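Repair night is back, and it's got a bigger room

If you've had a dead kettle sitting in the cupboard under the stairs since spring, I've got good news for you. The Petrauskas repair night is coming back in October, and it's moving out of the back of the old shop and into the big hall next door. I popped in for a nose round last week and came away with a mug of tea, a mended desk lamp and far too much to say about it, so bear with me.

For anyone who hasn't been, it works like this. You bring something broken, you sit down with someone who knows a bit more than you do, and the two of you have a go at it together. You don't drop it off and wander away to the pub (I asked). Špela Hoxha, who started the whole thing with one folding table and a borrowed soldering iron, is quite firm on that point. "If you don't hold the screwdriver, you'll be back with the same fault next year," she told me, and then handed me the screwdriver.

My lamp had a loose wire in the switch. It took us ten minutes, and eight of those were me looking for a screw I'd dropped down my own sleeve!

The new hall makes a real difference. There's room for proper queues now, and there are sockets along both walls, so you won't be stepping over extension leads all evening. There's space for 30 people to sit down at once, which is a huge jump from the old place, where I once spent a whole session perched on a box of curtain rails with a toaster on my knees. Sewing and mending gets its own corner by the windows, bikes go near the doors so the mud stays put, and small electricals run down the middle.

Old desktop computers are getting a regular slot too, and I think that's the bit people will be happiest about. So many of us have one gathering dust in the spare room. Lumturie Berisha is looking after that side of things, and she says most of what she sees wants nothing more exciting than a good clean, a bit more memory or a fresh drive. She's asked me to pass on two things. Please copy off anything you care about before you come, and please bring the power lead. (She mentioned the power lead three times.) Laptops are welcome as well, but they're fiddlier, so she'd like you to put your name down first.

Money-wise, it's still free. There's a tin by the door for tea and spare parts, and last season the tin took £440, all of which went on fuses, thread, glue and a very nice set of small screwdrivers. The group reckons it has looked at more than 1,000 things since it began – lamps, zips, radios, a musical jewellery box that made a grown man cry – and though plenty of them couldn't be saved, at least their owners found out why.

A few practical bits. Doors open at 6.30pm and the last item goes on a table at 8.30pm, so don't leave it till quarter past eight with a sewing machine under your arm, as I have done. You can bring up to 3 items each, though you may only get to one if it's busy. No microwaves, please, and nothing that runs on petrol. Parking is easiest behind the hall, and the side door has the ramp.

I'll be there with my gran's radio, which hums when it should be playing and goes quiet when you thump it. Špela has already given it a long, doubtful look. If you can sew, solder or just make a decent pot of tea, they'd love a hand as well – have a word with her at the front table.

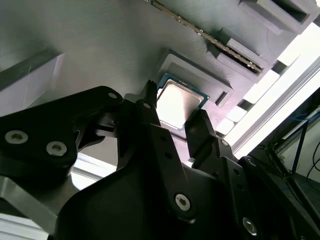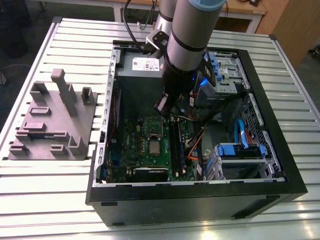
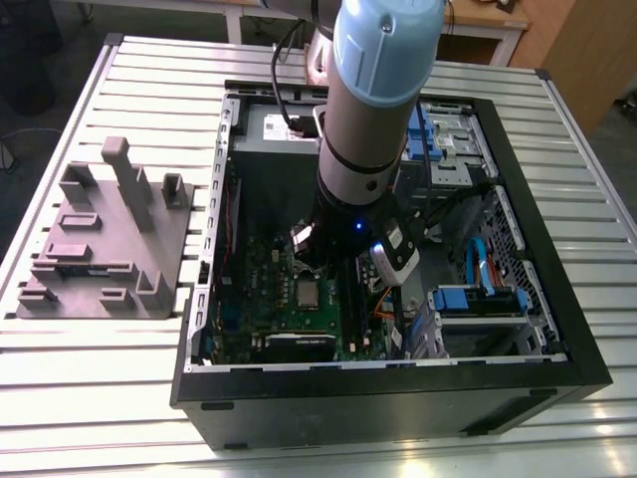
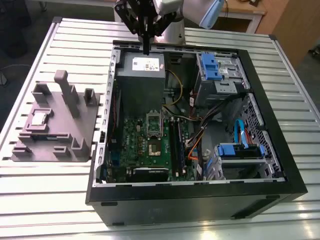 A processor close up in the first picture, and an opened desktop computer in the other three.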